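Folding Jeans So They Stay Folded

2025-01-27

I put off writing this one because it felt silly to do a whole page about folding jeans, but after the sock drawer post I had a pile of emails and most of them were really about denim. So, jeans it is!

First, fold on the bed. I used to do it standing in the laundry room with the jeans pinned under my chin, and every pair came out crooked. A bed is the right size and you can walk around it. I strip mine down to the sheet first, because a puffy comforter swallows the legs and you can't get a flat fold on it. If your jeans are new and dark, throw an old towel down before you start. I learned that with a pair I bought on the Zandville trip, which left a blue smudge on my good pillowcase that took two rounds of soaking to get out.

Let them dry all the way, and I mean the waistband too. It's the thickest part and it stays damp long after the legs feel done (the pockets are sneaky as well). I pull mine out of the dryer at 45 minutes, turn the pockets out, and hang them over the shower rod until I remember them again.

Then do the boring part, which is smoothing. Lay them face up, do up the button and the zipper, and run your hands from the waist down to the hems. Push the pocket linings flat. Now one leg over the other, back pockets facing out, and tuck that pointy bit of the crotch in so you have a straight edge all the way down. That little tuck is the thing that changed my life, or at least my closet.

From there I double them over and work on the waistband end. My drawers are shallow, 13 inches front to back, so I fold the legs up short and roll the waist. If yours are deeper you can just fold in thirds and be done with it. 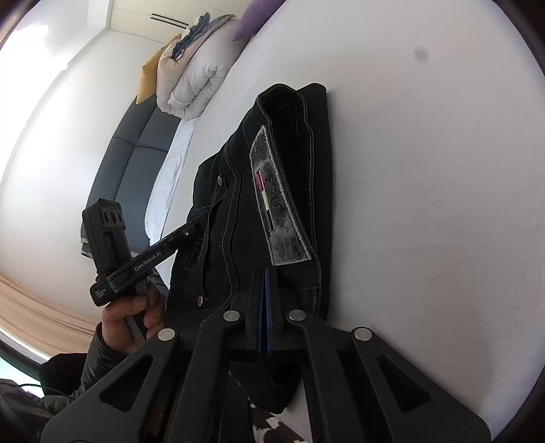 Doubled over on a white sheet, with the waistband rolled at the top.

I like to leave the label patch where I can see it. My black pairs all look the same from the hem end, and I got tired of unfolding three of them to find the one that fits after the holidays. If your patch has fallen off, a safety pin through a belt loop does the job.

Watch the rivets, by the way. They can catch on knits and they will scratch a painted drawer front if you shove the stack in sideways. I keep my jeans away from my sweaters for that reason, and I put a strip of shelf liner from Gavlow along the inside of the drawer. Cheap stuff, easy to cut with kitchen scissors.

A few odds and ends people asked about:

Benvinda Matos wrote in to say she stands hers on end in a row, like files, and gets more into the drawer that way. I tried it in October and I'm mostly sold, but it only works if the drawer is pretty full. With just two or three pairs they flop over.

Skinny jeans with a lot of stretch won't hold a roll. Fold them flat and put something heavier on top.

And no, I don't iron them. My mother did, with a crease down the front, and she'd be horrified at me.

Next up is fitted sheets, so send me whatever you do with the corners!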